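Lease return in October, do I sort out the scuffs and the seats myself?

Posted by Turna_driver

Hi all, my lease on the hatch is up in October and I'm starting to fret about the inspection. I've done 1,881 km over my allowance (whoops), there's a kerb scrape on the front left rim, and the kids have ground something into the back seat. Do I get it fixed beforehand or just cop the charges? My partner reckons leave it, I reckon they'll sting us.

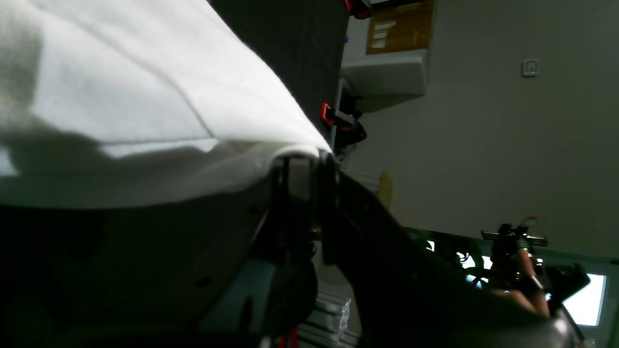

White cloth, close up

Rogério Queiroz

I've handed back two cars now, so take this for what it's worth. Ring the lease company first and ask for their fair wear and tear guide. Mine allowed small kerb marks on the rims but not tears or stains inside. I paid a mobile bloke $100 to tidy up one wheel, and on the car before that I did nothing and got charged $300 for pretty much the same scrape! The extra kays you can't do much about, just check the per-kilometre rate in your contract so it isn't a shock.

For the seats, start with plain white cloths so no dye comes off on the upholstery, and blot, don't scrub.

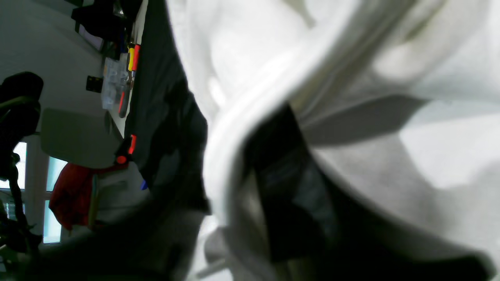

White and black fabric

kesov77

just trade it in mate. dealer took mine as is, didn't even look at the back seat

Desatmont Dave

Trading in only works if your lease lets you, and plenty don't, so read the paperwork first. I'd also get the car washed and take your own photos in daylight on the day you drop it off. I had a bill for $3,000 turn up for a bumper that was fine when I handed over the keys, and my photos got it cancelled (took weeks of phone calls though).

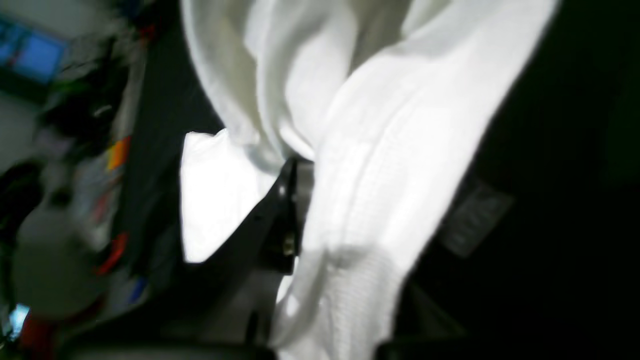 Related: Can I extend my lease by a month?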